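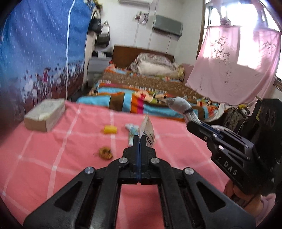

Review: hand-held gripper pair, bought for home data collection
Posted 12/03/2023 by Ilgın Karabulut

I am responsible for the equipment budget in a small team at Plivelberg. We collect demonstrations of housework for robot learning, and we do it in real homes, in bedrooms and kitchens where people live. In August I had to choose between renting one robot arm and buying hand-held grippers. I bought the grippers, one pair at first, through the reseller Grakeo. I write this review for people who must defend a similar purchase in front of their own boss.

The build is good. The arms are black with triangle cutouts, and the round silver caps on the joints give me confidence, but I would like to have spare ones in the box. The letters DAS are raised on the side of the housing, so the name will not peel off like a sticker. The fingers have thin blue strips on the inside. Please put these strips in your budget as a consumable! I forgot them in my first plan, and I had to ask for 49 dollars more in the second month. A set of 10 is sold together and you can't buy fewer.

For the work itself I am satisfied. Our usual task is tidying a bed: small packets, a soft toy, a little box. The closed fingers come to a narrow shape, and I can work close to a small thing on a bedspread without pushing everything near it. Paper packets are easy for me. Crumpled plastic ones need more practice, and my colleague İlker Ateş is still better at them than I am.

What I don't like is the width. The frame spreads wide on both sides, and when you hold two grippers over one bed you must think where your elbows go. In a narrow room with a wardrobe near the bed I feel this strongly. Before you order, measure the rooms, not only the table in your office.

Other costs: the carrying case from Cundano was 249 dollars and I think it is too expensive for foam and a zipper. The Kopecký case costs 200 and has the same inside space, so we took this one for the second pair. Shipping was separate on both invoices.

Support answered my emails in two days. The manual is short and the page about cleaning is missing from my copy.

Four stars from five. I would buy again, with more strips.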